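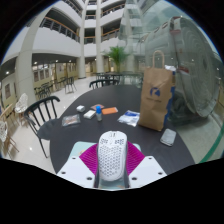
Friday, August

Glue-up on the Pindeck shelf unit, second attempt. Shop was at 20 C when I started, a bit cooler by lunch. Opened the new tub of Totwood and threw out what was left of the old one, which had gone stringy.

Joint test first. Made three sample joints from the offcuts, all cut on the same fence setting. Two held when I leaned on them. The third let go along the glue line, clean, hardly any wood fiber on either face. I think I starved it – it was the one I clamped hardest. Will repeat with less pressure before blaming the glue.

Sebastian unit: the back panel is still 2 mm proud at the lower left. Planed it down in the afternoon and checked with the long straightedge. Good enough for the back, wouldn't pass on the front.

Somtochukwu Onyeka came by at 3 with the hinge order from Fatetti. Wrong finish again, brushed instead of black. The order number on the slip ends in 3070, which matches ours, so the mistake is at their end. Somtochukwu is going to call them. Meanwhile the hinges are on the top shelf in their box, please don't fit them.

Cutting list in the spreadsheet had the side panels under the old width. Fixed it and saved over the old copy. Anyone with a printout should bin it.

To do:
repeat the joint test, lighter clamping
sharpen the block plane
sand the Pindeck sides before the second coat
ask about the dust bag – it was full again this morning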